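18 December 2022

We told the kids last night, so I suppose it's official now. After 4 years of "maybe someday" we are leaving the valley and moving to Saveck, which is 1,460 miles from this kitchen table (I looked it up twice, hoping it would shrink). I slept badly and then got up and made a list of everything that's different there. Flat instead of hilly! Wind instead of fog! A main street you can walk end to end before your coffee gets cold, and a library that closes at lunch.
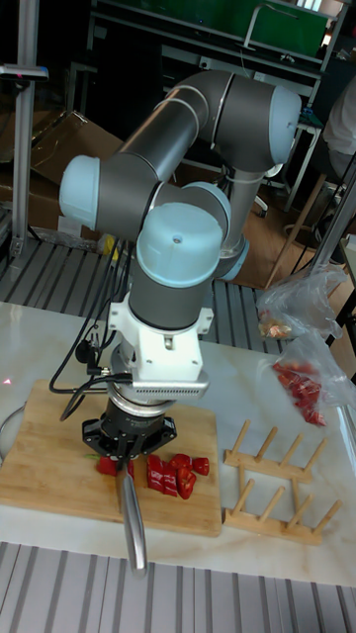

Then there's the house. It's 97 years old, on Pascual Street, with a porch that sags on one side and a pear tree the sellers swear still gives fruit. Our place here was new when we got it and we never had to learn a thing about it. I keep thinking about the radiators. I've never lived with a radiator in my life, and now I'll have a whole family of them knocking at me all winter.

I called Remedios Macaraeg after breakfast to tell her, and she went quiet and then asked if she could have the blue hydrangea, the one by the gate. Of course she can. She'll have to dig it up before June, though, when we go. I cried a little after we hung up and then felt silly and cleaned out the hall closet, which got me through to lunch. 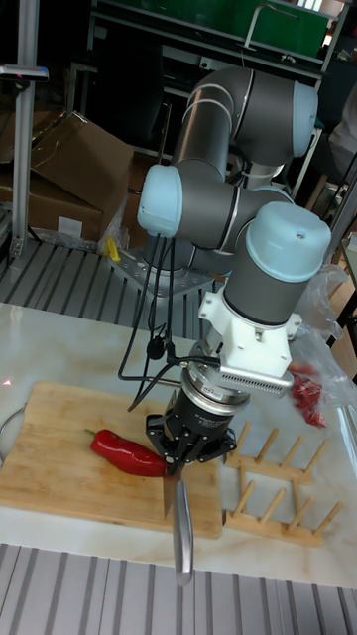
Eduardo Bautista wrote back this afternoon that I'd miss the hills for one winter and the bakery for the rest of my life, and that Saveck people wave from their cars at everyone, so I had better start practicing. He also said not to ship the piano. I'm shipping the piano.

Tomorrow I have to call the school, and find out if the movers charge extra for stairs.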